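4.2 Collecting demonstrations with the Paltemon kit

The Paltemon kit is sold by Plonby as a complete route from human hands to robot policy. The brochure promises a first usable dataset before lunch. We were able to confirm this, provided lunch is taken in the evening. Unpacking, charging and pairing went smoothly. Calibration did not, and the quick-start card covers it with a drawing of a smiling operator and the word "Calibrate."

Once the tracking had settled, the grippers were easy to live with. Our operators had no robotics background and needed 20 minutes of practice before their recordings passed the vendor's own quality filter. The filter is strict about lost tracking and remarkably relaxed about dropped cutlery, so we reviewed every episode by hand as well. Of the 915 episodes we recorded, 66 were thrown out at this stage, most of them for cable snags. The manual describes the cables as "unobtrusive." We would describe them as a third participant.

All table-setting episodes used the same few pieces of tableware, and operators were told to work at whatever speed felt natural. Letetti, the competing kit discussed in Section 3, asks for a fixed pace set by a metronome, which our operators disliked enough to mention in writing. Figure 4 shows the Paltemon grippers at the tray, with the spoon lying between them and the plate and bowl farther back.

Support from Plonby was prompt and polite, and on two occasions it answered the question we had asked. A firmware update arrived in April and fixed the drift we had spent the previous week modeling.

Figure 4. Two-handed table setting with the hand-held grippers.
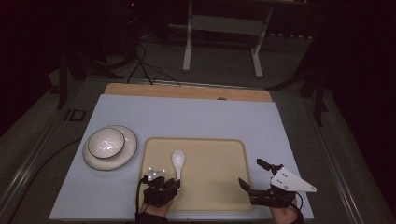 Sutrisno Nair objected, on reading a draft of this section, that we had been too easy on the calibration step, and that a kit at this price ought to notice for itself when its two hands disagree about where the table is.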